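Laying out a paper and tape grid for a two-arm pouring bench

This page covers the work surface for the dispensing job at the Prilamia workshop: covering the table, taping the grid, placing the scale and teaching the first points. Mounting and wiring the arms are on a separate page. It assumes both arms are bolted down and jog cleanly in manual mode.

You will need kraft paper on a roll, blue painter's tape, a kitchen scale that reads in grams, a straightedge, a paper cup and whatever bottle you intend to dispense from.

Step 1. Cover the table

Roll the paper out lengthwise and pull it tight from the far end. Small creases are fine. A ridge under the scale is not, so smooth the middle first and work outwards. Tape the edges underneath the tabletop where the arms cannot catch them.

Step 2. Tape the grid

Start with the line that runs straight out from the centre of the pedestal. Every other line is measured from that one. Lay the cross lines next, then the outer lengthwise lines.

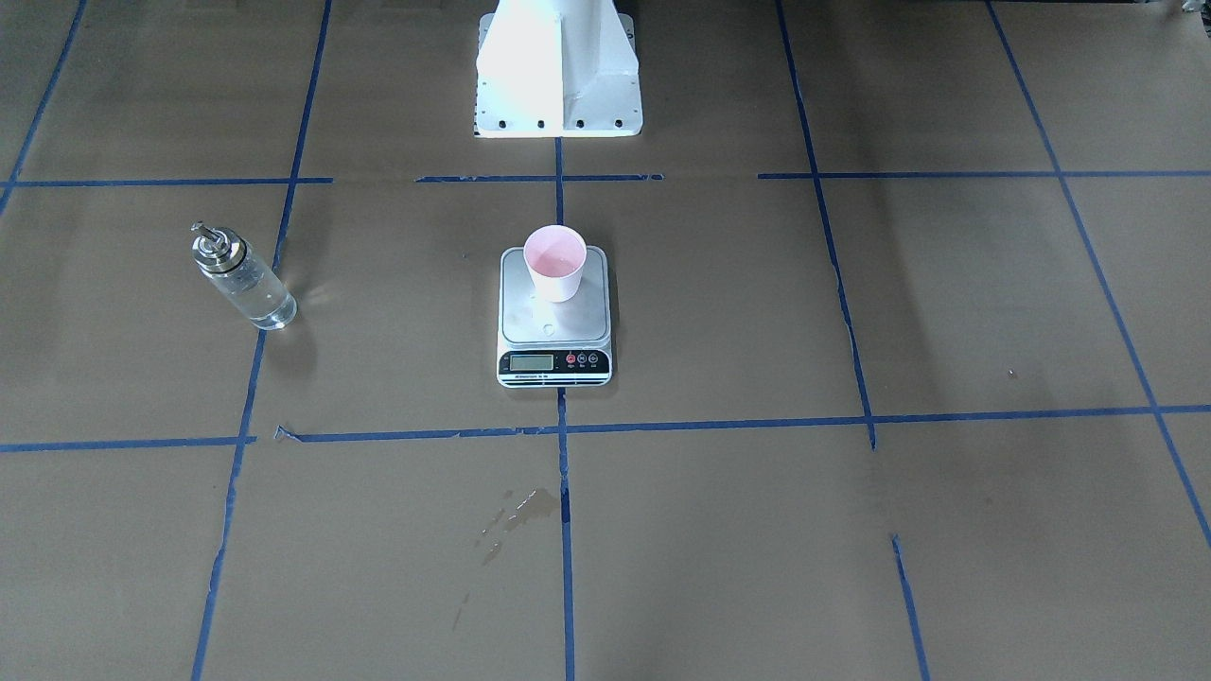

The cells do not need to be equal. They need to be easy to name, because the program refers to them by row and column and the person resetting the table has to find the same cell without measuring. We number rows from the pedestal outwards. Write the numbering in the program header, not on the paper – the paper gets replaced and the header does not.

Step 3. Set the scale

Centre it on the main line with the display where you can read it. Put the cup on, then tare. Check the reading after both arms have moved through their full travel at 50 percent speed. If it has drifted by more than 3 grams, the table is flexing and needs a brace.

Step 4. Teach the pick points

Use one cell for each loose object. Teach an approach point 60 mm above the paper, then the grasp point, then a retreat point on the same vertical. Light, clear plastic pieces are the awkward ones. They slide when a finger touches early, so close slowly and keep the tips just clear of the paper.

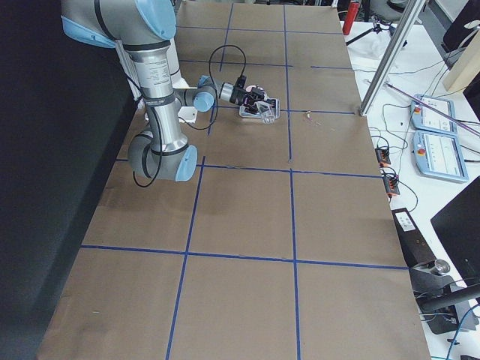
Habibur Uddin wrote in to say that he teaches the retreat point first and copies it down to make the approach, which saves re-entering the wrist angles. That works as well, provided the tool frame is set before you start. If it is wrong, all three points inherit the error.

Step 5. Run both arms without liquid

Keep one arm parked over its own side while the other carries the bottle to the cup. Run the sequence with the bottle empty until it completes without a pause. Keep a teach pendant within reach for each arm, and know which stop belongs to which arm before you press start.
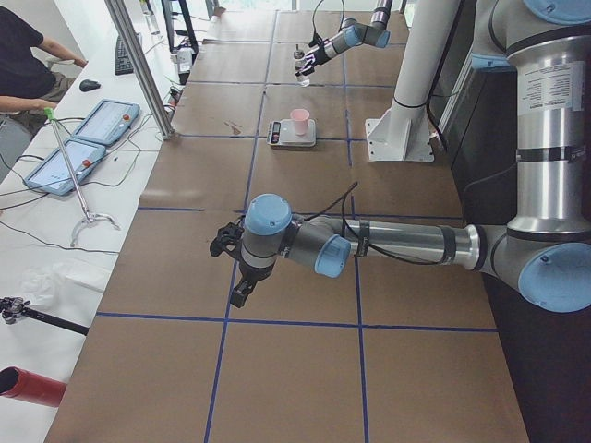
Step 6. Add liquid

Use plain water for the first runs. Fill the bottle only part way, dispense into the cup, and record the scale reading after each cycle. Wipe spills straight away and let the paper dry before the next run. A soaked cell will cockle and shift anything placed on it.

Step 7. Inspect and replace

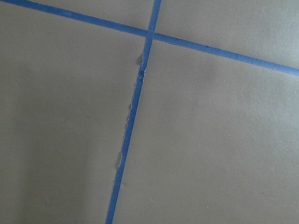
Replacement is cheaper than repair. Lifting tape off kraft paper usually takes some of the surface with it, and new tape sticks poorly to what is left. Look closely at the crossings and along the long edges of the strips. Pale, ragged fibres down one side, or a crinkle just past a crossing, are acceptable as long as the strip lies flat elsewhere. Press the edge down with a thumbnail. If it comes up again, change the whole sheet and redo Steps 1 to 3.

Taught points survive a paper change if the scale goes back to the same place. Check the grasp heights anyway.

We use cookies to remember your preferences. By continuing to browse this site you accept our cookie policy.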